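Pesquisar no site
Digite o que procura
Buscar

Outubro – Equipe da Oficina Pata

CHAMADA: participantes para o curso de pequenos reparos domésticos

A Oficina Pata abre inscrições para mais uma turma do curso de reparos em casa, e estamos animadíssimos! São 40 horas de prática, sempre à noite, a partir das 19h, no galpão da rua Mridha, 1556. Quem nunca pegou numa chave inglesa é muito bem-vindo – a turma passada começou com gente que chamava o encanador até para trocar vedante e terminou desmontando sifão na casa da sogra.

O que vamos fazer

A primeira metade é hidráulica: registros, sifões, caixa acoplada, aquele pinga-pinga que tira o sono de qualquer um. Depois vêm tomadas e interruptores, rejunte, dobradiças e portas que arrastam no chão. Cada participante recebe a apostila Pludamel, com 47 fichas de reparo, e pode levar para o galpão um problema da própria casa (peça pequena, por favor, a bancada é disputada!).
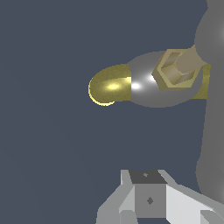
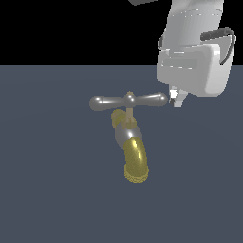 Na segunda imagem, uma torneira com manípulo em T, de metal polido.

Quem pode participar

– Pessoas a partir de 18 anos, moradoras do bairro ou não
– Não é preciso ter experiência nem ferramenta própria
– Disponibilidade para comparecer a pelo menos três quartos das aulas
– Quem já fez o módulo de hidráulica pode entrar direto na parte elétrica, basta avisar na inscrição

Bolsas

O curso custa R$ 800, em até quatro parcelas. A Associação Skarkurura paga o valor integral para cinco pessoas desempregadas ou com renda de até um salário mínimo. Para pedir a bolsa, escreva "bolsa" no assunto da mensagem e conte em poucas linhas a sua situação.

Como se inscrever

Mande nome completo, telefone e um parágrafo dizendo o que você mais quer aprender a consertar – a gente lê tudo e monta as aulas a partir disso! As respostas saem até o fim do mês. Roupa que possa sujar e sapato fechado são obrigatórios desde a primeira noite.

Contato | © Oficina Pata | Voltar ao topo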